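Home Latest Following Lists Log in

Right, back row of the grandstand, flask open. October, last round of the season, Ploveck ring looks damp at the far end. Short posts as I go, sorry in advance for the spelling

1/ Standings for anyone only just joining – Hye-jin Won leads the sidecarts by 4 points. Skiser are second and need a win plus a bit of luck. Everyone else is racing for third

2/ Gate says 2,861 in. Best crowd of the year by miles. Queue for chips goes back past the scrutineering tent

3/ Skiser have gone for the harder tyre. On a damp track. Brave or daft, ask me in an hour

4/ Roton cart didn't start first push. Got it going on the second. Mechanic looks ten years older

5/ And they're off. Won gets a clean launch, Snorradóttir car tucks right in behind. Two carts wide into the hairpin and somehow all of them come out

6/ Yellow flag. Roton in the straw bales, crew both out and walking. Good to see 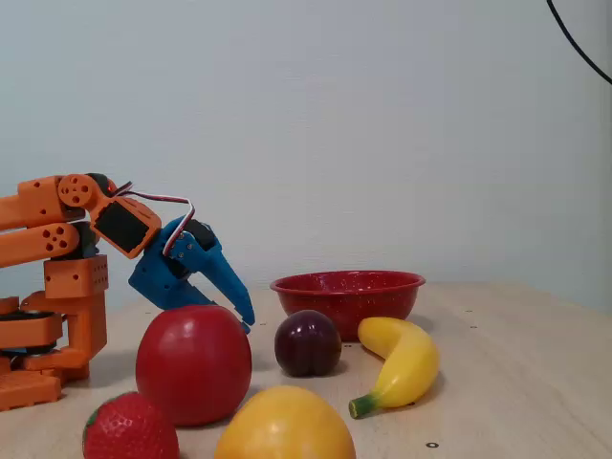

Orange arm, blue gripper.

7/ Green again. Lap 12. Skiser up to third and the hard tyre is starting to work now theres a dry line

8/ Won ran wide at the chicane!! Lost 2 places. Never seen her do that here. Skiser past, Snorradóttir past

9/ As it stands Skiser need one more place for the title. One. My pen has stopped working so points are now being done on my phone

10/ Snorradóttir defending like mad. They've got nothing to gain from it in the table, just dont want to be passed. Love that

11/ Leader's pit stop was slow, no idea what happened, far side from me. Came out just ahead of Won anyway

12/ Two laps left. Nobody in the stand is sitting down. Bloke in front has dropped his pie

13/ FLAG. Snorradóttir hold on by a cart length. Skiser second. Won third

14/ Checking the sums... Won champion by a single point. Wow

15/ Fastest lap goes to cart 66, who were a lap down and clearly having a lovely time

16/ Podium at half four. PA system still awful, caught one word in five of Won's speech, think she thanked her mum and the tyre people

17/ Going to find the car before the field turns to soup. Full lap chart tonight if I can read my own writting

Back to top | Contact | Privacy | © Ringside Posts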